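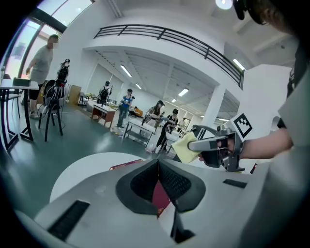
The Gunder hand-held gripper is offered by Ismont as a complete kit for teams that wish to record handling tasks by hand and use the recordings later to train a robot arm. I have had the use of one kit since February, and this post sets out my findings for readers who are considering a purchase. The tool has a pistol-style handle and two jaw fingers, and the square black-and-white marker stands upright on the body. Cloth was the material I most wished to assess. A crumpled pale yellow cloth between the jaws is a fair test of any gripper of this kind, as thin fabric tends to slide out of fingers that close unevenly.

Blog > Equipment > Reviews

Print this page | E-mail this page

Posted 19/03/2025

What is supplied

The kit arrives in one carrying case. It contains the gripper, two spare pairs of finger pads, a charger, a printed sheet of markers and a licence for the Fetamov recording software. The licence runs for one year. The printed guide is 20 pages long and is clear on assembly, less so on calibration. I was obliged to write to Ismont for the correct order of the calibration steps. A reply was received the next morning, and the corrected page has since been placed on the support site.

A mounting plate for a second marker is sold separately. I did not order it and cannot comment on its value.

Handling

The handle is comfortable for adult hands of middling size. Two of my colleagues with smaller hands found the trigger a long reach, and one of them preferred to work it with two fingers. There is no adjustment for this. After 15 minutes of continuous work the wrist begins to notice the weight of the upright marker, and I would advise that sessions be kept short or shared between two people.

The jaws close squarely and with a light, even pressure. Of 74 attempts at lifting a folded cloth from a flat surface and setting it down in a marked area, 17 failed. Most of the failures came from approaching too high, so that only the top layer was taken. That is largely a matter of practice, and the later attempts went a good deal better than the earlier ones. Small rigid items gave no trouble. Thin card was awkward – the pads are slightly rounded at the tip and do not get beneath an edge lying flat.

Recording

The Fetamov software is plain in appearance and does what is required. Each recording is saved with its own note field, and unsatisfactory takes may be struck out before export. Tracking was steady in a large, bright hall with daylight at one end and ceiling lights at the other, and I had expected worse. It was lost on occasion when the operator turned the marker away from the camera, and the software gives only a faint tone as a warning. In a room where several people are talking, that tone is easily missed. A visible alert on the screen would be a welcome addition.

Export took longer than I would wish. A full afternoon of recordings had to be left to run overnight.

Comparison with the Seok model

Readers have asked how the kit compares with the Seok gripper reviewed on this blog last year. The Seok is lighter and its trigger is better placed. Its fingers are narrower, however, and it performed poorly with fabric. The Gunder is the stronger choice for cloth, bags and soft packaging. For small parts on a bench I would still recommend the Seok.

Service and support

Ismont offers a repair service with collection included for the first year. I have used it once, for a loose screw in the trigger housing, and the tool was returned within the week in good order. The finger pads are treated as consumable and are not covered. A set lasted me five weeks of regular use.

Recommendation

The kit is recommended for teaching laboratories and small development teams working mainly with soft items. Buyers should allow a full day for setting up and calibration, and should ask Ismont for the revised calibration page if the printed guide in their case is the earlier edition. The edition number is on the inside back cover.

Print this page | E-mail this page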